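Support Desk Analyst, Malware Removal (part-time, 30 hours a week)

Koppel is looking for one more person for the removal desk in Gendby. The desk helps home users and small offices who have found something unwanted on their computer: a browser that opens the wrong search page, a "cleaner" programme which asks for money, a login that was stolen by a false update. Last year we closed 3346 cases. Most of them were finished on the same day, but the difficult ones can take a week.

You would work beside four other analysts. Two of them are in Gendby and two sit in our smaller office in Wescombe. We share one queue and one phone line, and we write all our notes in English.

What you will do

Answer customers by phone, by e-mail and in remote sessions. Find out what was installed, when, and from where. Remove it, check the scheduled tasks and the browser extensions, and explain to the customer in normal words which passwords must be changed. After each case you write a short note, so that a colleague can continue if the customer calls again. About once a month you also help to test a new version of our removal tool, which has the name Dollitz, before it goes to the customers.
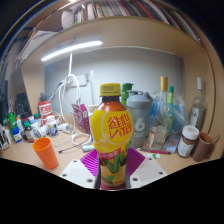
Triin Dambrauskienė

What we ask from you

You know Windows well, and macOS at least well enough to find login items and configuration profiles without a guide. You have worked with customers before. It does not need to be in IT -- one of our analysts came from a travel agency and she is very good on the phone. You can write a clear paragraph in English. Danish or German is useful but we do not require it.

It is a plus if you can read a simple PowerShell script, or if you have ever sent a sample to an antivirus company and know what they want to receive with it. Certificates are welcome, but please do not buy one only for this application.

What we offer

A permanent contract after a trial period of three months. The 30 hours can be divided over four or five days, and the desk is open from 8.00 to 18.00. There is one late shift in the week, until 20.00, which is paid extra. You get 29 days of holiday and a work laptop, plus a second machine for opening suspicious files. After the trial period you may work from home two days a week. During the first month we prefer to have you in the office, where it is easier to ask questions.

The desk is not a sales team. Nobody gets a bonus for selling a licence to a worried customer, and we will not ask you to do it.

How to apply

Send your CV and a letter of one page at most to the address on our contact page, with "removal desk" in the subject line. In the letter, please describe one computer problem that you solved for another person, and how you explained it to them. Invited candidates do a practical exercise of 40 minutes on a prepared test machine, followed by a talk with two of the analysts. We pay your train ticket.

We would like the new colleague to start in September -- a later start is possible if you have a long notice period. Every applicant receives an answer, also if it is a no.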